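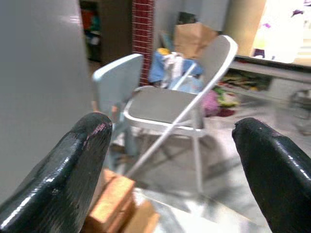 Last updated in March

I've been using the Okis two-arm home helper at work, and I love it! Daryna Hordiienko and I do in-home care, and the fetching used to eat our visits.
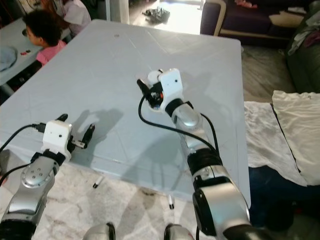

Both arms at the big table.

Now one of us stays with the family while the other minds the arms. Setup takes 16 minutes.

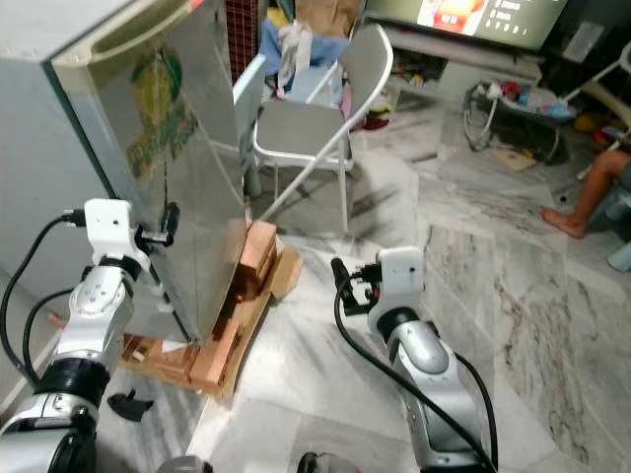 The grippers are slim enough for tight spots, and the cables are long.

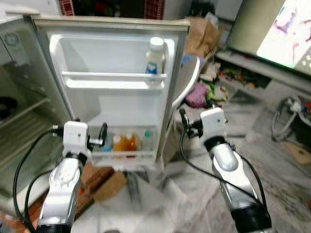 My job has more talking in it now, and I'm glad.

2 comments · 163 shares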